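Dive boat pre-departure check, Tirar, Iltville dock
2025-04-20

Hull and deck
Bilge pump, auto and manual: OK
Dive ladder pins: OK, port pin stiff, greased
Tank racks: one bungee frayed, replace before next trip

Safety gear
Oxygen kit: 180 bar, passes
Life jackets: OK
Flares: expire in March, reorder now
First aid box: short on large dressings
VHF radio check with Jallness: loud and clear

Engine
Hours: 626
Oil and belts: OK
Fuel: 261 liters, enough for the Evangelista wreck and back 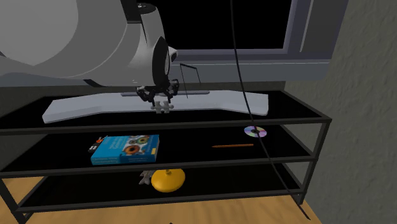

Mooring and shot line
Shot line, 20 m: OK, buoy needs new tape
Anchor shackle: wired, light rust. Look at it again next month.

Cleared to sail once the bungee is changed. Dressings can come from the shop kit.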